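Onar Forum > Clothes and Laundry > Packing and folding
Thread: Polo shirts in hand luggage – the collar question

sturninent_sue
15 April 2018
Right, I am off to Lagos for 8 nights with one cabin bag and I am determined to arrive with polo shirts that look like polo shirts.
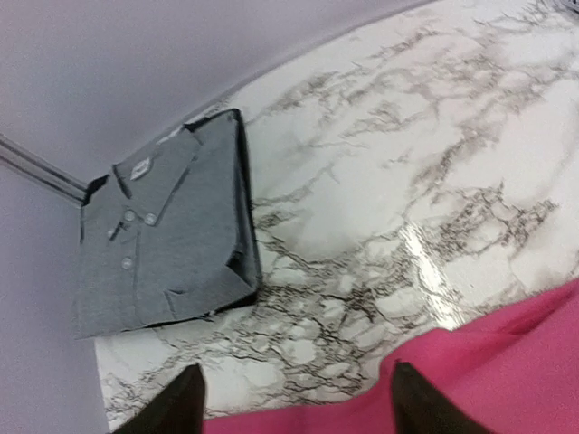 Grey polo, folded flat, collar and buttons facing up.

I've been a roller for years. Everything rolled, socks stuffed in shoes, off I go. Brilliant for T-shirts, brilliant for jeans, hopeless for anything with a collar. You unroll it and one side of the collar has gone up like a dog's ear and it stays like that until you find an iron. So I've gone over to the flat fold and I'm a complete convert after one weekend of practising! Shirt face down, sides in, sleeves back on themselves, tail up to the shoulders, turn it over. It comes out looking like something off a shop shelf and I keep opening the drawer to admire them.

Questions for the experienced packers:
Do you do the buttons up?
Do you put anything inside the collar?
Top of the bag or bottom?

mothballs
Welcome to the light. Buttons up, always, right to the top one. It holds the collar in shape and stops the front twisting about. Undo them when you get there.

Top of the bag for me, but I'm a soft bag person so the bottom is where everything gets squashed.

Greritau_Gran
Oh I love this subject. I worked in a menswear shop in Greritau for a long time and we folded all day long. The thing I'd add is to smooth the shirt with the flat of your hand after every fold, from the middle outwards. People do it once at the end and by then the creases are already shut inside.

For the collar, stand it up, do the buttons, then fold it back down along its own line. If you just press it flat wherever it happens to be you put a new crease next to the old one and it never looks right again.

pegs_and_line
I'm going to disagree with everybody. Rolling is fine for polos if you roll from the bottom up and leave the collar on the outside at the end. The collar doesn't get bent at all, it just sits round the roll. I've done it this way for years with the knitted cotton sort and had no dog's ears.

Where it goes wrong is when people start at the collar end. Then yes, you've scrunched it up in the middle and it's your own fault.

sturninent_sue
@pegs_and_line guilty, I have always started at the collar end. I'll try yours tonight and report back.

@Greritau_Gran the smoothing tip is lovely, thank you. I'd been doing exactly what you said, one big pat at the end.

tumbledry_no
Has anybody tried the bundle method? You lay everything out in a big cross with a soft pouch in the middle and wrap each thing round it. No sharp folds anywhere. I went to a wedding with a linen shirt packed like that and hung it straight on the door when I got there, and it was really very good – not perfect, but I've paid for worse at a dry cleaner.

mothballs
Bundle is great until you want the thing in the middle. Then you're standing in a hotel room holding the whole lot like a cabbage.

tumbledry_no
Ha, fair. I put pyjamas on the outside so I don't have to open it the first night.

pegs_and_line
Nobody has mentioned tissue paper yet so I will. One sheet laid over the back before you fold the sides in. It feels a bit fussy but it does soften the creases and it weighs nothing. I save it from shoe boxes.

Greritau_Gran
Tissue yes! We used it for anything dark. For a pale or grey marl sort of shirt I don't usually bother as small creases hardly show in the mottled colour anyway. Navy is the one that shows everything.

lidl_and_large
Am I the only one who thinks this is a lot of work for a polo shirt? Hang it in the bathroom, have a hot shower, shut the door for a bit. Done. I chuck mine in any old how.

mothballs
The shower trick does next to nothing for a collar. It'll drop the creases in the body, I'll give you that. A collar has a stiffer layer in it and needs some pressure.

lidl_and_large
Works for me. Perhaps I've got low standards :)

Greritau_Gran
It depends so much on the shirt. Some polos have a ribbed knit collar with no stiffener in it at all, and those will steam out nicely. The cut and sewn sort won't. Feel it between finger and thumb and you'll know. So you may both be right!

sturninent_sue
Reporting back as promised. I did one rolled from the bottom, one flat folded, both left overnight under a pile of books.

The rolled one was miles better than my old way, I take my hat off to pegs_and_line. The collar was fine. The body had a few soft wrinkles going across, which I think would fall out on a hanger. The flat one had two clear lines down the sides and one across the tummy, but everything between the lines was as smooth as anything.

So I am taking some of each, flat ones on top, rolled ones down the edges where there's always a gap. Buttons done up on the lot.

pegs_and_line
Very gracious. I'll try your flat fold on my navy one, with tissue.

tumbledry_no
Does anyone fold round a bit of card like they do in shops? I've got a cereal box here and I'm tempted.

Greritau_Gran
Yes, cut it a little narrower than the shirt is across the collar and round the corners off. Take the card out before you pack though, it only digs into everything else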